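Sorting Arm at Clullgate: Questions From Staff

Will anyone lose hours?
No. The 300 shifts on the January schedule stay as posted. People coming off the sorting bench move to checking and packing at the same pay.

What does the arm pick?
Mixed items from a metal bin, one at a time, including cloth and crushed cans.

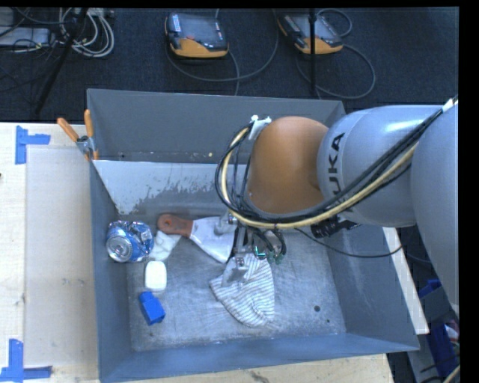
Anything it misses twice goes to a person on the Hendus line.

Can I reach into the bin?
Only after the shift lead has stopped the arm and signed the log.

Who do I ask about training?
Ubaldo Pellegrini, extension 2797. Sessions are paid.

Updated Dec 20, 2021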